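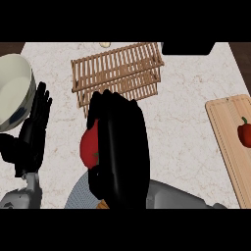 My grandmother's town, Bralville, has one newspaper, and I've spent the last month reading its old recipe column on microfilm. 777 columns so far. I have opinions. Thread.

The column was called From Wilside Kitchens and it ran every Friday. Wilside is the part of Bralville across the creek. People from the other side were allowed to submit, but you can tell from the editor's notes that it was considered pushy.

The editor was Magdolna Kerekes. She printed every recipe exactly as it came in and then added one line of her own underneath. Sample line: "We made this. It needs salt."

Another: "We made this twice, the second time to be fair."

Instructions in the early years assume you already know how to cook the thing. A full recipe for walnut cake reads: "Make a cake in the usual way, with walnuts." Signed, Mrs. Barta. Magdolna's line: "Thank you, Mrs. Barta."

Oven temperatures do not exist until somebody's nephew buys a thermometer. Before that it's slow, medium, brisk and, in one case, "angry."

I tried the angry one. It's a flatbread. I set the oven as high as it goes and the smoke alarm agreed with the author.

Then there's the great plum dumpling dispute, which I had heard mentioned at every family dinner of my childhood and assumed was a figure of speech. It was eleven weeks long. It's all there in print.

It starts in July with Norbert Kozma sending in his mother's dumplings, made with potato dough. The next week a letter says that potato dough is fine "for those who are in a hurry." Reader, it takes three hours.

Week four, someone suggests putting a sugar cube where the pit was. Week five, two people cancel their subscriptions over the sugar cube. Magdolna prints both cancellations in full, with a line under each. "We are sorry to lose Mrs. Tapia, and will miss her pickles."

By week nine they're arguing about whether Norbert's mother even wrote the recipe. Norbert's mother writes in. She did not write it. She got it off a flour bag.

My grandmother's only contribution to the whole thing was a letter of one sentence: "I use whatever plums there are." I'm told this was considered inflammatory.

A word about quantities. "Butter the size of an egg." Fine. "Butter the size of a small egg." OK. "Lard the size of a fist (my husband's)." I never met the man, so I guessed. The pastry was excellent and I think he must have been large.

The library's film reader is a Pristell, has one working knob, and sounds like somebody dragging a chair – you get used to it, though the man doing his genealogy next to me has not.

Deepika D'Souza at the reference desk has been feeding me reels and pretending not to be interested. Yesterday she asked, very casually, what happened with the sugar cube people. They came back. Mrs. Tapia sent pickles by way of apology, and the pickle recipe ran the following Friday with the line "We made this. We have nothing to add."

That's the best review in the entire run, by the way. I've checked.

Worst review goes to something called Economy Mousse. It contains no eggs, no cream and no chocolate, and I'm still not sure what it does contain. "We made this," and then just a period.

I've cooked 32 of these now. Keepers: the pickles, the fist pastry, a bean soup with far too much vinegar that I can't stop eating, and the potato dumplings. I come from a semolina family, so please don't tell my aunt about that last one.

Several of you are asking for the bean soup. Beans, onion, paprika, bay leaf, vinegar "until it argues back." That's all she gives you. I used four tablespoons for a big pot and it argued.

To the person asking if I'll scan them all: the film copies come out looking like a photo of fog, so I'm typing them up by hand. I'm 300 in. My spelling is getting worse and more regional.

Also yes, Imre Barta, I saw your message, and yes, I believe that was your great-grandmother's walnut cake. If the family has any idea what the usual way was, my inbox is open.

Next reel starts with a three-part series on aspic. I'll post when I've recovered.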